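Jun 11, 2011

Read the Sirkley "big shop" survey so you don't have to. Headline: switching to own-label saves a household 293 a year. I have doubts.

First, who did they ask? 3203 people, all of them Flevard card holders. So people who already shop there say shopping there is cheap. Right.

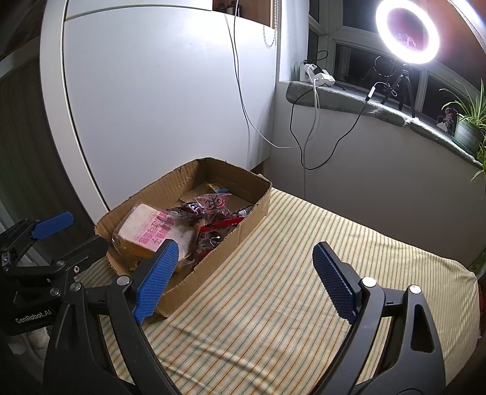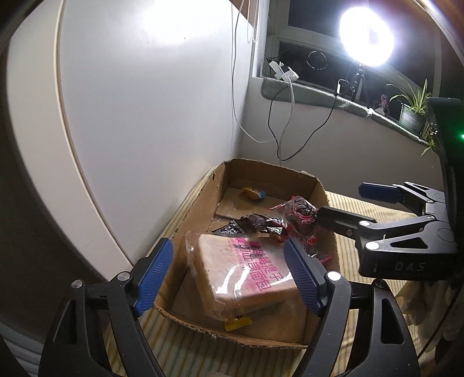
Cardboard box, striped cloth. Thick-cut toast bread in the second one.

Second, the basket. Ten items. No nappies, no cat food, no washing powder. Who lives on ten items?

They also priced it in one town. One! Steinbach has two discounters on the same road. Try the same list in Illach, where the choice is the Flevard or the bus.

And the bus isn't free. I can't find it anywhere in the sums.

I did my own version with last month's receipts. Saved a bit on tins and rice. Lost most of it on cheese, where the own-label pack is smaller. Same shelf, same sort of label, less cheese.

"Up to 8 swaps a week" is my favourite bit. Up to. I could save up to a million.

Somebody asked if I'm saying own-label is a con. No, I buy the flour and the tea bags and can't tell the difference. I'm saying a shop paid for a survey and the survey liked the shop.

They say there's a second part due in July, on fresh veg. Will read it. Not expecting much.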